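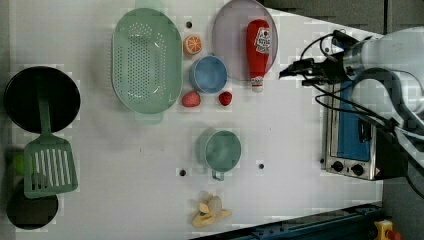

Effect of Demonstration Count and Object Layout on a Learned Pick-and-Place Policy
Othmane Ashour
Project report, Nillton Robotics Laboratory
November 28, 2018

1. Summary

This project measured how well a policy trained by imitation handles toy kitchen objects when their starting layout differs from the training data. Data collection started in September. The final training set holds 488 demonstrations, and evaluation used 316 trials.

2. Setup

All trials were run with one arm over a fixed white tabletop. The object set included play food (a banana, strawberries, an orange slice), a ketchup bottle, a bowl, a plate, a colander, a saucepan, black pans and a toaster oven. The toaster oven was kept near the arm and was never a target. Other objects were moved between trials.

Demonstrations were recorded by teleoperation with the Hatside controller. We recorded 654 in total and removed those in which the operator paused for a long time, dropped the object, or ended outside the goal region. Filtering was done by hand from the overhead video.

3. Method

The policy takes an overhead image and the gripper state and outputs a change in gripper position plus an open or close command. Two training conditions were compared:

Fixed: containers stay in the same place, food items move.
Mixed: containers and food items both move.

Both conditions used the same network and the same number of training steps. The smaller condition set the size of the training subset, so neither policy saw more data than the other. A trial counted as a success if the item was released inside the named container and stayed there. Each trial had a limit of up to 2 minutes.

4. Results

With containers in their training positions, the two policies performed about the same. When containers were moved, the Fixed policy often carried the item to the old container position and released it over bare table. The Mixed policy made this error rarely. Its main failure was grasping — most often on the banana, where the fingers closed on the peel and slipped.

The strawberries caused a separate problem. When both were close together, either policy could start toward one and switch to the other partway through the reach.

5. Limitations

Trials were scored by the author alone. Lighting was not varied. The Bélanger gripper pads were replaced once during evaluation, and trials from before and after the change were pooled. Layouts from the Firkcombe test list were used only for the Mixed policy.

6. Further work

Repeat the strawberry trials with a fixed spacing between the items, and add a wrist view to the policy input.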